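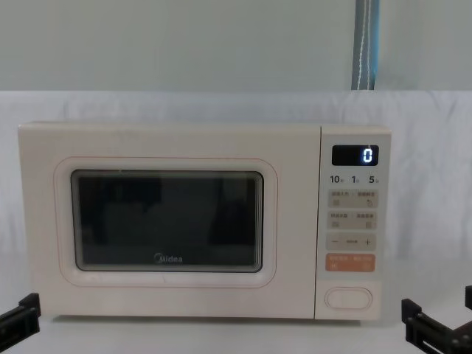
3. Materials and Methods

Figure 1. Countertop microwave oven of the kind used for the reheating step, with the door to the left and the control panel to the right.

3.1 Study foods

Cooked long-grain rice was chosen as the main study food. It is eaten in most of the homes covered by the earlier diary survey, it is often stored overnight, and its moisture can be measured with simple equipment. A second food, a thick lentil soup sold under the name Tufa, was included to check whether the findings for a grain dish would carry over to a dish with free liquid. Both foods were bought from the same store in a single purchase to limit differences between lots.

Rice was rinsed until the water ran clear, cooked by the absorption method with a fixed ratio of water to dry grain, and left covered off the heat before portioning. No salt or oil was added. Soup was used as sold and was stirred for one minute before each portion was drawn.

3.2 Storage containers

Two lidded containers were compared. The Drisus container has a rigid lid with a soft seal set into a groove. The Surkik container has a flexible lid that is pressed down over the rim and has no separate seal. The two have the same stated volume but differ in height and base area, so the depth of food in each was not equal. We return to this point in Section 5.

A total of 101 portions were prepared. Of these, 50 were stored in Drisus containers and 50 in Surkik containers. The remaining portion was held in an open bowl and served only as a visual reference for surface drying. It was left out of all tests reported in Section 4.

Containers were washed by hand, dried in air, and weighed empty before filling. Lids were weighed separately. Any container with a visible chip or crease along the rim was replaced before the work began.

3.3 Storage conditions

Filled containers were placed in a household refrigerator set to 4 °C. Air temperature was logged on the middle shelf at intervals of 15 minutes using a Drurnano logger. Shelf position was assigned by drawing slips, and containers were not stacked. The refrigerator door was opened only to add or remove portions, which makes the storage conditions more stable than those in an ordinary kitchen.

Storage began on 22nd June. A trial run carried out in January had used a shorter storage period and a different refrigerator. Its results helped us set the portion size but are not pooled with the present data.

3.4 Reheating

Each portion was moved from its container to a ceramic dish before reheating, so that the material of the container would not affect the result. The dish was covered with a vented plate and placed at the center of the turntable. Power level and heating time were fixed for each food and were not changed between containers. The oven was left to stand with its door open between runs, and the inside was wiped with a dry cloth.

After heating, the portion stood covered for one minute. It was then stirred with a spoon in a set pattern, and the temperature was taken at the center and at four points near the rim. The lowest of these readings was recorded as the end temperature. Portions that did not reach the target value were noted and kept in the moisture analysis, but they were not passed on for tasting.

3.5 Moisture and texture

Moisture loss in storage was taken as the drop in mass between filling and removal, divided by the mass of food at filling. Water found on the inner face of the lid was counted as lost from the food. To do this, the lid was weighed on removal and the gain over its dry mass was recorded. Moisture loss in reheating was measured in the same way, using the mass of the dish and its contents before and after heating.

Grain firmness was measured by compression. A level spoonful of rice was placed in a small cup and pressed at constant speed, and the peak force was recorded. The measurement was repeated on fresh material from the same portion, and the mean was used. Firmness was not measured for soup, for which we recorded only the time needed to drain through a standard funnel.

3.6 Analysis

The two containers were compared separately for each food. Moisture loss was modeled with container type and shelf position as fixed effects and cooking batch as a random effect. Residuals were checked by plotting them against fitted values. A log transform was applied to drain time, where the spread grew with the mean. Firmness readings were not transformed. Missing values were left missing, and no outliers were removed.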